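**Memwood 暮らしの談話室 > 机まわり・文具 > 手紙を書く机に敷くもの、つや有りとつや消しのどちらにしていますか**

---

**ゆず湯のあと**

はじめて自分で話題を立てます。いつもは万年筆の部屋で読むばかりなので、場所が違っていたらごめんなさい。

母が使っていた書き物机を、この秋にうちへ引き取りました。天板は幅の狭い古いもので、長年ペンの先で押された跡があちこちに残っています。それはそれで愛おしいのですが、便箋を一枚だけ置いて書くと、溝にペン先が落ちて字がガタッとなるんです。それで何か敷こうと思い立ち、Kemeysの文具売り場に行ってみたところ、種類の多さにすっかり参ってしまいました。

今のところ気になっているのはGristerの机用マットで、色は濃い茶がいいなと思っています。つや有りとつや消しがあって、店で見るとつや有りのほうが断然きれいなんです。深みがあるというか、しっとりして見えるというか。でも売り場の方は「書き物をなさるなら消しのほうが」とおっしゃいます。

私は夜、家の者が寝静まってから手紙を書くことが多いです。12月は年賀状もありますから、それまでに決めてしまいたくて。皆さまは何を敷いておられますか。長くなってすみません。

---

**はしばみ**

ゆず湯のあとさん、ようこそ。お母さまの机、いいですねえ。うちのは組み立て式の味気ないものなので、うらやましく読みました。

私はつや消し派です。理由は単純で、夜に電気スタンドをつけて書くとき、つや有りだと手元に光の玉ができるんですよ。最初は気にならないのですが、手紙を一通書き終えるころには目の奥が重くなってきます。若いころは平気だったのに、老眼鏡をかけるようになってからてきめんでした。

それと、つや有りは指の跡が目立ちます。ハンドクリームを塗った手で触ろうものなら大変です。冬は塗らないわけにいきませんしね。

---

**墨田の三毛**

私は反対の意見を書かせてもらいます。つや有りを9年使っています。

はしばみさんのおっしゃる光の玉は、スタンドの置き場所でかなり変わりますよ。右利きの方なら左の奥に置いて、笠を少し自分と反対に傾ける。これだけで手元からは消えます。困っている方の机を見せてもらうと、たいてい真正面か真上に明かりがあるんです。

指の跡は、まあ、つきます(笑)。でも拭けばさっと取れますでしょう。つや消しは細かい凹凸に鉛筆の粉やインクが入ってしまって、一度汚れるとなかなか元に戻りません。私は昔、薄い灰色のつや消しに青インクをこぼして、泣く泣く処分しました。

あと、これは好みの話ですけれど、古い机にはつやのあるもののほうが似合うと思うんです。ニスの光り方と馴染むので。

---

**はしばみ**

三毛さん、お久しぶりです。インクの件はたしかにそうですね。私のも端のほうに、いつのものか分からない赤い染みがあります。

ただ、スタンドの位置で消えるというのは、部屋の天井の明かりを消している場合ではありませんか。うちは居間の隅で書いているので、家族がテレビを見ていると天井の照明は消せません。そうなるとスタンドをどう動かしても、真ん中あたりに白くぼうっと映るんです。位置の問題だけではないと思いますよ。

---

**墨田の三毛**

あ、それは言われてみればそうです。私は一人暮らしで、書くときは天井を消してしまうので考えが及びませんでした。失礼しました。

でも便箋の下になる部分は隠れるわけですから、そこまで気になりますかしら。映るのは紙のまわりだけでしょう。

---

**はしばみ**

そのまわりが気になるのです(笑)。視界の端で光っていると、どうしても目が行ってしまって。これは性分かもしれません。

---

**木曜日ではない人**

横から失礼します。書道をやっている者です。

話が少しそれますが、つやよりも硬さのほうを先に決めたほうがいいと思います。お母さまの机の溝が気になるということなら、柔らかすぎるマットでは下の溝を拾います。逆に硬いと、万年筆はいいのですが、つけペンだと先がカツカツ当たって疲れます。Gristerのは私も触ったことがありますが、やや硬めという印象でした。溝を隠す目的なら合っているのではないでしょうか。

毛筆の手紙も書かれるのでしたら、マットの上にさらにフェルトを一枚置けば済みます。その場合は下がつや有りでも消しでも関係ありません。身も蓋もないことを申しました。

それから、買う前に机の寸法を測っておいてください。私は幅を目分量で買って、手前が机から垂れてしまい、袖がひっかかって仕方がなかったことがあります。カッターで切ったら切り口がガタガタで、今も見るたびに少し悲しくなります。

---

**ゆず湯のあと**

皆さま、こんなに丁寧にありがとうございます。お茶を淹れて、二度読み返しました。

机の奥行きを測ってみたら、50センチでした。思っていたより浅いです。母はここで家計簿もつけていたので、もっと広いような気がしていました。子どものころの目で覚えているのですね。

硬さのことは考えていませんでした。毛筆は書かないので、フェルトは今のところなくても大丈夫そうです。ペンは万年筆と、宛名書きのときだけサインペンです。

明かりについては、うちもはしばみさんと似ていて、天井の照明は点けたままです。夜中に部屋を暗くしてスタンドだけで書いていると、夫が水を飲みに来たとき毎回びっくりするものですから。

---

**のりしろ**

こんばんは。便箋を自分で綴じるのが趣味の者です。

Gudrun Tveitさんの『机の上の冬』という随筆を読まれた方はいらっしゃいますか。手紙を書く人の机を訪ね歩いた本で、その中に、机の敷物は書く人の癖が出るという話がありました。右肘のところだけすり減っている人、左上に必ず湯呑みの輪がある人。私はあれを読んでから自分のマットを見るのが楽しくなってしまって、拭き掃除をさぼるようになりました。言い訳ですね。

つや有りか消しかでいうと、私は両方持っています。昼はつや有り、夜は消し。裏返すだけの両面のものがKemeysの奥の棚にありますよ。ただ、色は黒と緑しか見たことがないので、茶色をお望みだと難しいかもしれません。

---

**墨田の三毛**

両面! それは知りませんでした。9年前にあったら買っていたのに。

ところで手入れの話も少し書いておきます。つや有りの場合、Mondnessの家具用ワックスを塗る方がいますが、私はおすすめしません。塗った直後は見事に光るのですけれど、便箋の裏にうっすら移ります。前に出した手紙の相手から「紙がなんだか透けている」と返事に書かれて、顔から火が出ました。固く絞った布巾で拭いて、乾いた布で追いかける。それで十分です。

---

**はしばみ**

Mondnessは机の脚や側面にはいいのですよ。うちの下駄箱にも使っています。紙が触れるところには塗らない、ということでよろしいのではないでしょうか。

ゆず湯のあとさん、店頭の見本は小さいでしょう。10センチ角くらいの切れ端で見るのと、大きく広げて明かりの下で見るのとでは、つやの感じ方がずいぶん違います。濃い茶のつや有りを大きく広げると、明かりはこんなふうに映ります。

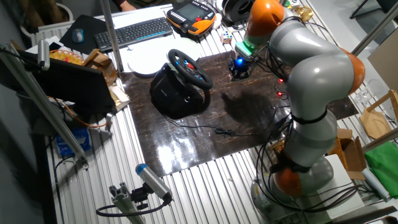 *濃い茶色、マーブル調のつや有りマット。下寄りの白い部分が天井側の明かりの反射*

柄が入っていると、無地より少しは反射がやわらぐかと思ったのですが、私の目にはやはりまぶしいです。三毛さんはきっと、きれいだとおっしゃるでしょうね。

---

**墨田の三毛**

はい、きれいだと思います(笑)。マーブルの模様は光が当たってこそですよ。とはいえ、白いところに便箋の端がかかったら書きにくいというのは、認めてもいいです。少しだけ。

---

**木曜日ではない人**

模様入りは下敷き代わりに使うと、薄い便箋のとき透けて字がまっすぐ書けないことがあります。罫線入りの下敷きを一枚はさむ方なら問題ありません。100円の店のもので間に合います。

---

**のりしろ**

薄様の便箋だとそうですね。私は航空便用の紙を使うことがあるので、無地にしておいてよかったと今さら思いました。

---

**ゆず湯のあと**

たくさんのお知恵をありがとうございました。水曜日にまたKemeysへ行って、大きいまま広げさせてもらえるか聞いてみました。売り場の方が親切に、奥の机で広げてくださいました。

結局、Gristerの濃い茶、無地のつや消しにしました。三毛さん、ごめんなさい! 広げてみると、店の照明がまともに映って、これは夜の私には無理だと分かったのです。でも、つや有りも本当にきれいで、しばらく二枚の間を行ったり来たりして、売り場の方を待たせてしまいました。

幅は机より少し小さいものにして、手前に木の部分が細く見えるように置いています。母の机の角に丸くなったところがあって、そこに手首をのせるのがちょうどいいんです。覆ってしまわなくてよかったです。

さっそく叔母に一通書きました。字がガタッとなりません。うれしくて便箋を四枚も使ってしまい、切手が足りるか心配で、明日は郵便局で量ってもらうつもりです。

---

**墨田の三毛**

謝ることはありませんよ。ご自分の机ですもの。叔母さま、四枚もいただいたらお喜びでしょうね。

それにしても、つや有り派は私だけですか。どなたかもう一人くらい、いらっしゃいませんか。

---

**はしばみ**

のりしろさんが昼の間だけお味方ですよ。

『机の上の冬』、図書館に予約を入れました。前に二人待っているそうです。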